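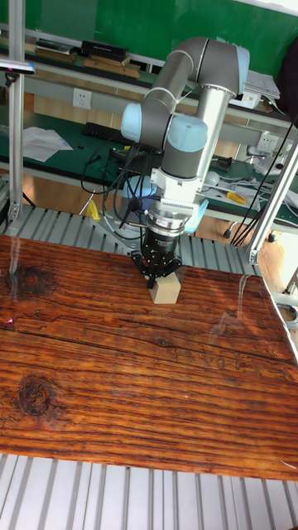

Tecnología de la madera – Apuntes de la unidad 2
Humedad, contracción y estabilidad dimensional
Profesora: Xuelian Cai

1. El agua en la madera

La madera recién cortada contiene agua de dos clases. El agua libre ocupa los huecos de las células y sale con relativa facilidad. El agua ligada está retenida en las paredes celulares y tarda mucho más en salir. Mientras solo se pierde agua libre, la pieza pesa menos pero conserva sus dimensiones. Cuando empieza a perderse la ligada, la madera se contrae.

El punto en que ya no queda agua libre y las paredes siguen saturadas se llama punto de saturación de las fibras (PSF). Depende de la especie; en los ejercicios del curso tomaremos el 30 %.

2. Contenido de humedad

Se expresa siempre respecto a la masa anhidra, es decir, la masa de la probeta secada en estufa a 103 °C hasta que dos pesadas sucesivas no cambien de forma apreciable.

H (%) = (masa húmeda – masa anhidra) / masa anhidra × 100

Ejemplo. Una probeta pesa 385 g al llegar al taller y 350 g después de la estufa. La diferencia es de 35 g, y 35 / 350 × 100 = 10 %. Un error frecuente en los exámenes es dividir por la masa húmeda; en este caso daría 9,1 %, que no es el valor pedido.

En madera verde el resultado puede superar el 100 %. No es un fallo de cálculo: significa que la pieza contiene más masa de agua que de materia leñosa.

El xilohigrómetro de resistencia mide entre dos electrodos clavados en la pieza. Es rápido y suficiente para clasificar tablas, pero pierde fiabilidad por encima del PSF y por debajo del 6 o 7 %. Hay que corregir la lectura según la especie y la temperatura. No se mide cerca de las testas, que secan antes que el centro.

3. Humedad de equilibrio

La madera intercambia vapor con el aire hasta estabilizarse. A 20 °C y 65 % de humedad relativa, la mayoría de las especies queda cerca del 12 %, valor que se usa como referencia para comparar densidades y resistencias. En un interior con calefacción puede bajar al 8 %.

De ahí la norma de taller: el mueble se fabrica con la humedad que tendrá en su lugar de uso. En el caso Dirkero, que veremos en la práctica, unas puertas macizas montadas con un 16 % abrieron juntas durante el primer invierno. El encolado era correcto.

4. Anisotropía

La contracción no es igual en las tres direcciones. Valores orientativos, desde el PSF hasta el estado anhidro:

Longitudinal: 0,1 a 0,3 %
Radial: 3 a 6 %
Tangencial: 6 a 12 %

La longitudinal se desprecia en casi todos los cálculos de carpintería, salvo en madera juvenil o de reacción. La diferencia entre radial y tangencial explica el abarquillado: una tabla de corte tangencial se curva al secar y la cara más alejada de la médula queda cóncava. La tabla radial se mueve menos y se mantiene más plana, aunque su despiece desperdicia más material.

Para variaciones pequeñas de humedad se usa una relación lineal:

Variación de anchura = anchura × coeficiente unitario × variación de H

Con un tablero de 400 mm, un coeficiente tangencial de 0,30 % por punto y un descenso de 4 puntos: 400 × 0,0030 × 4 = 4,8 mm. Ese es el juego que debe absorber la ranura del bastidor. El panel no se encola en ella.

5. Secado

Al aire, las pilas se montan sobre rastreles alineados en vertical y con las testas selladas. El plazo depende del grosor, la especie y el clima. Las pilas levantadas en abril suelen secar demasiado deprisa en superficie si reciben viento directo – conviene cubrir el lado expuesto.

En cámara se controlan temperatura, humedad relativa y velocidad del aire. Defectos principales:

Fendas superficiales: secado inicial demasiado agresivo.
Colapso: hundimiento de células por salida rápida del agua libre.
Cementado: la superficie queda traccionada al principio y comprimida al final, con el interior en tensión opuesta. Se detecta con la prueba del tenedor y se corrige con un acondicionado final en ambiente húmedo.

6. Ejercicios

1) Una pieza tiene una masa anhidra de 300 g y una humedad del 39 %. Calcule su masa húmeda y diga si queda agua libre.
2) Repita el cálculo del apartado 4 con corte radial y coeficiente de 0,16 % por punto.
3) Dibuje la deformación esperada de un listón cuadrado con los anillos en diagonal.

Entrega: 6 de julio de 2021, en papel. Las dudas sobre el ejercicio 3 las atiende Charoen Rojanasak en el taller.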